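How do I pick a wall color for a small dining room?

Posted by Millport_Mel
Sep 29, 2020

We just moved into a rental in Prundbridge and the landlord says we can paint the dining room as long as we put it back to white when we leave. It's tiny, 12 by 12, with one window that faces north. My husband wants dark, I want something creamy, and we've been going back and forth since June. Does dark paint make a small room feel like a closet? Help!

Elsa Salminen
Go dark! I was scared of it too, and then I did ours in a deep gray and I love eating in there now (especially at night with the lamps on). North light is kind of bluish all day, so creams can go dingy on you.
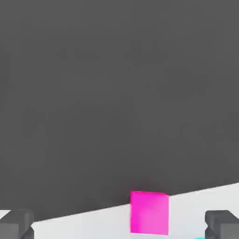
Sheen matters way more than people think, so get matte or the closest thing your store carries. Shiny dark paint shows every bump and roller mark. I'd also keep your furniture pale if you can, because a bright white tabletop against matte charcoal gray looks crisp and keeps the room from feeling heavy. Buy a sample pot first and paint a big piece of poster board, then move it around the room for a few days. And plan on 2 coats, maybe a third by the window.

justunent
paint it whatever you want but remember you have to cover it again when you move. dark to white took me forever. primer!!

Toivonen
I'd go with the cream, but a warm one with some yellow in it. We had a north room in our last place and it was fine once we changed the bulbs to soft white. Check your bulbs before you spend anything on paint. Also ask the landlord which white he used and write it down somewhere.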